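Kitum Laundry Set: data card and house rules

Version 1.2, maintained by Nuria Arrieta, Masthorpe group. Last edited May 6, 2023.

What this is

400 teleoperated episodes of a two-arm robot handling clothes at a top-loading washer. Joint states, gripper commands, head camera, two wrist cameras. The rules further down were all written after somebody did the thing they forbid. Rule 4 was me.

Task definition

An episode begins with the lid up and both grippers open. It ends when the operator calls it, in either direction: success or give-up. Give-ups stay in the release under /incomplete. Please don't train on them by accident and then write to us, as one group did in March.

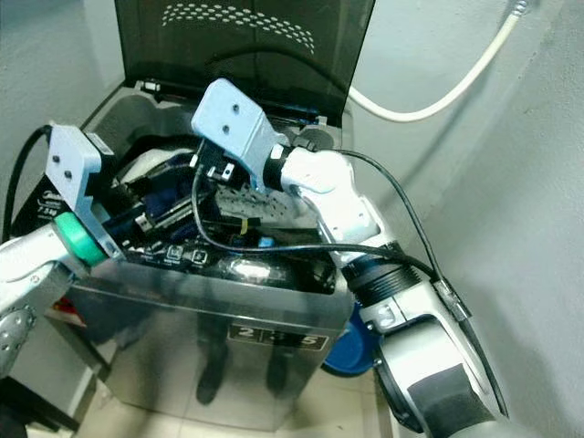 House rules for operators

1. Lid fully raised before either arm leaves the home pose. A half-raised lid is a falling lid.
2. Washer unplugged at the wall during any episode that doesn't need the panel. Panel episodes carry the flag power=on and require a second person at the stop button. The second person does not also check email.
3. Only one gripper may pull at a time. Two arms pulling on one pair of pants will find the weak seam, and it is sometimes in the robot.
4. Close on cloth, never on the rim. The rim wins.
5. Wrist cables get a slack check every 12 episodes. Slack enough to turn the wrist, short enough to stay out of the drum.
6. If a garment hangs from a gripper, lift clear of the rim before moving sideways. Slow is fine. We have plenty of disk.
7. Dropped clothes stay where they fall until the episode is closed. Reaching in to help is kind, and it ruins the recording.
8. No rehearsed piles. Tip the clothes in and leave them alone. Dirnberg's old set had suspiciously polite shirts, and every policy trained on it expected good manners.
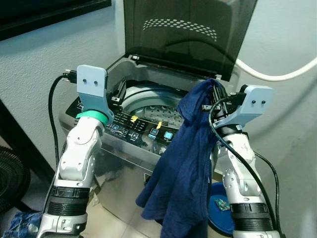
Navy garment held by the right gripper, lid raised.

Labels

Each episode gets one outcome label and any number of event tags: slip, snag, double_grasp, rim_contact, operator_sigh. The last one began as a joke and is now our best predictor of a give-up. Two people label separately, and disagreements go to Nuria, who is often wrong but quick.

Known problems

Dark clothes dominate. We asked the lab for donations and learned how engineers dress. Depth readings on the brushed steel are poor — mask the front of the machine if you use them. Gallardo format exports before version 1.1 swap left and right wrist cameras. The force limit in the config is 100, in the driver's own units, and should not be raised to "see what happens." We saw.

Use and sharing

Free for research. If you collect more episodes under the Kitum name, follow the rules above and say which ones you skipped. Pull requests over 2,000 lines will be read with the enthusiasm they deserve.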